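Gornent Tea Opens Its Second Tasting Room, in the Old Okari Seed Store

LALECK, May – Gornent Tea, the small importer and blender that has kept the people of Laleck supplied with loose leaf for longer than most of us care to add up, is very happy to announce that its second tasting room is now open to the public. The new room is on the ground floor of the former Okari seed store, a building many local families will remember for its long counter, its rows of little drawers, and the smell of clover seed that met you at the door (we are told a trace of it is still there on damp mornings, and we rather hope it stays).

The room seats 24 and will be open every day from ten in the morning until six in the evening. Visitors can drop in for a single cup, share a pot with friends, or reserve a place at one of the guided tastings, which start at eleven and again at three. Each guided tasting takes in 5 teas over a little more than an hour, with plenty of time for questions and for second helpings of whatever has gone down best.

Getting the old place ready took longer than we had hoped, as these things so often do. The floor had to come up in two places, the front windows were taken out and rehung, and the seed drawers were cleaned one by one and put back where they had always been. They now hold the shop's full range of teas, with the old paper labels left on wherever the paste would hold. A good many neighbors stopped in while the work was going on to tell us which drawer used to hold the beans and which the sweet peas, and we have done our best to write it all down. 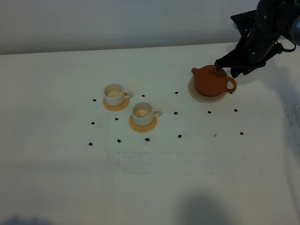 Gornent has always believed that a good cup of tea should be within reach of anyone who wants one, and the new room has been planned with that in mind. Guided tastings begin with the very plain business of warming the pot, measuring the leaf, and waiting, and no one is expected to arrive knowing anything at all. Much of the first half hour is given over to brewing in clay, in squat reddish-brown teapots with a low domed lid, a short spout, and a looped handle at the back, and guests are encouraged to pour for one another and to compare the result with the same tea made in glass. Those who get a taste for it will find a shelf of pots for sale by the door, along with strainers, tins, and a short printed guide to looking after clay at home.

To mark the opening, Gornent is also bringing out a new house blend called Adugna, a full-bodied black tea with a little smoke in it, made for drinking with or without milk. It has been more than a year in the making and went through a great many versions before everyone at the blending table was content. The first batch comes to 618 tins, all packed by hand in Laleck, and it will be sold only at the two tasting rooms until the fall, when a larger batch will be ready for mail order.

The original tasting room, beside the blending works, will carry on just as before, with the same hours and the same slightly wobbly corner table that regular customers have asked us, in no uncertain terms, to leave alone. Loyalty cards may be stamped at either address, and cards from last year will be honored for as long as anyone has one in a pocket or a kitchen drawer.

Groups of eight or more are asked to call ahead so that a table can be set aside. The entrance is level with the sidewalk, and there is parking behind the building, reached from the side lane. Reservations for guided tastings may be made in person at either tasting room or by telephone during opening hours.

About Gornent Tea
Gornent Tea imports, blends, and packs loose leaf tea in Laleck and sells it through its own tasting rooms and by mail order.

Press inquiries: please ask for the press desk at the Okari tasting room, mornings before eleven. Samples of the Adugna blend are available to food and drink writers on request.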